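暮らしの相談広場 > 本・文具・紙もの

分厚いソフトの解説書が、机の上で開いたままになってくれません

投稿者:はりねずみ堂 2020-10-16

はじめまして。今年の春からForndenという作図ソフトを独学で勉強しています。古本で買った解説書がとてもよくて、毎晩これを開くのが楽しみで仕方ないくらいなのですが、ひとつだけ困っていることがあります。本が900ページもあって、手を離すとぱたんと閉じてしまうんです!

画面を見ながらキーボードを打って、ちらっと本に目を戻すと、もう違うページになっている。そのたびに「ええと、さっきの図はどこだっけ」と探し直しです。真ん中あたりの章はまだましなのですが、最初のほうと最後のほうがとくにひどいです。スマホを重しにしてみたら、肝心の画面の図が隠れてしまいました。マグカップは一度こぼしそうになってやめました。

本自体は本当に気に入っています。紙が少し黄みがかっていて夜でも目が疲れにくいし、操作画面の図がたくさん載っていて、見出しは赤っぽいオレンジ色なので探しやすいんです。電子版は出ていないようです。背を割って開くようにする、という方法も聞いたのですが、できれば傷めたくありません。机はそんなに広くなくて、ノートパソコンと本を置くとほぼいっぱいです。

みなさんは分厚い本をどうやって開いたまま作業していますか。道具でも工夫でも、何でも教えてください!

投稿者:紙とコーヒー

うわあ、わかります! わたしも分厚い解説書が大好きで、本棚の一段がまるごとそれで埋まっています。画面で調べればすぐ出てくるような操作でも、紙で読むと前後の話ごと頭に入ってくるんですよね。同じことで悩んで、いろいろ試した結果を書きます。

まず、新しく読みはじめる本は「ならし」をしてあげてください。古本でも効きます。机に背を下にして立て、表紙だけをそっと左右に倒します。次に前から数十ページを取って手のひらで軽くなで、今度は後ろから同じくらい取ってなでる。これを前、後ろ、前、後ろと、真ん中に着くまでくり返します。力はいりません。背がぱりっと鳴りそうになったら、その日はそこでやめておきましょう。わたしは二晩かけてやることが多いです。糊が古くて硬くなっている本だと、急ぐとページがまとまって外れることがあるので、のんびりで大丈夫です。

そのうえで、置き方も少し変えてみてください。キーボードに対してまっすぐ置こうとすると場所を取るし、首も疲れます。わたしは斜めに置く派です。

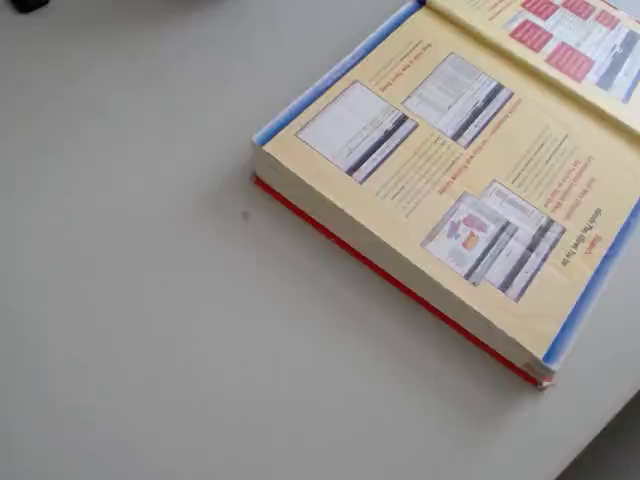

斜めに開いた解説書。画面の図が多いページ

机の右上に斜めに置いておくと、左と手前が空くのでメモ帳も広げられます。右利きの人ならマウスとの兼ね合いがあるので、左上に置いてもいいと思います。図が三つくらい並んでいるページだと、手順を追って何度も目を行き来させますよね。角度がついていても案外すぐ慣れますよ。写真のページにも、小さな色つきのブロックが並んだ流れ図のような図があって、こういうのは眺めているだけでわくわくします!

さて、肝心の「閉じない工夫」です。最初のほうの章を読むときは、左側が薄くて右側が厚いので、段差のせいで閉じてしまうんです。ですから薄いほうの表紙の下に、別の本やたたんだタオルを敷いて、左右の高さをそろえてあげてください。たったこれだけで見違えます。初めてやったとき、わたしは夜中にひとりで拍手しました。後ろの章になったら、敷くものを反対側に移します。

それでもだめなら重しです。文房具屋さんで売っている細長い革の文鎮がおすすめで、わたしはSkorkuraのものを使っています。中に重りが入っていて、左右のページにまたがるように置けます。ページの上の余白に乗せれば図も文字も隠れません。買わなくても、靴下に生米を詰めて口を縛れば同じようなものができます(見た目はともかく、ちゃんと働きます!)。

長く書いてしまいました。Fornden、楽しいですよね。図形の整列を覚えたあたりから急に面白くなるので、ぜひ続けてください。

投稿者:mado_giwa

洗濯ばさみでいいと思います。両端を2個でとめるだけ。うちはずっとこれです。跡がつくのが嫌なら厚紙をはさんでください。

投稿者:みかん箱の机

書見台はどうでしょう! 狭い机の人にこそすすめたいです。

本を立ててしまえば奥行きがぐっと減りますし、画面と本の高さが近くなるので、下を向く時間が短くなって肩がとても楽になります。わたしが使っているのはBomerの折りたたみ式で、角度が13段階に変えられます。正直そんなに細かくなくてもいい気はしますが、気分で変えるのがけっこう楽しいです。

ただし、分厚い本を使うなら買う前に二つ確認してください。

ひとつは下の受けの奥行き。薄い本用のものだと、開いた状態の厚みが乗りきらずに手前へ落ちてきます。お店で見られるなら、読みたい本を持っていくのがいちばんです。わたしは最初にこれで失敗して、Imhofの薄型のほうは今、楽譜立てとして第二の人生を送っています。

もうひとつはページ押さえの形。針金のような細いものが左右についているタイプは、図の上にかかってもほとんど気になりません。幅の広い板で押さえるタイプは下の数行が隠れます。それと、押さえのばねが強いとページをめくるたびに外すのが面倒で、だんだん使わなくなります。手順書のように何度も行ったり来たりする本なら、ゆるめのほうが向いています。

あと、道具ではないのですが、よく戻るページにはふせんを貼っておくと、万が一閉じてしまってもがっかりしません。わたしは「いま読んでいるところ」を青、「何度も見る図」を黄色にしています。上ではなく横に出しておくと、書見台に乗せたときに引っかかりません。ふせんの糊が残るのが気になる古い紙なら、細く切った紙をはさむだけでも十分です。

投稿者:はりねずみ堂

みなさん、ありがとうございます! さっそく今夜、薄いほうにバスタオルを敷いてみたら、13ページという本当に最初のほうでもちゃんと開いたままでした。感激です! ならしは週末にゆっくりやってみます。

洗濯ばさみも手元にあったので試しました。とめるのは簡単で、しばらく同じページを見るときにはこれがいちばん早いですね。めくることの多い章ではタオルのほうを使うことにします。

書見台は受けの奥行きなんて考えてもいませんでした。本を持ってお店に行ってきます。かなり重いので、リュックで!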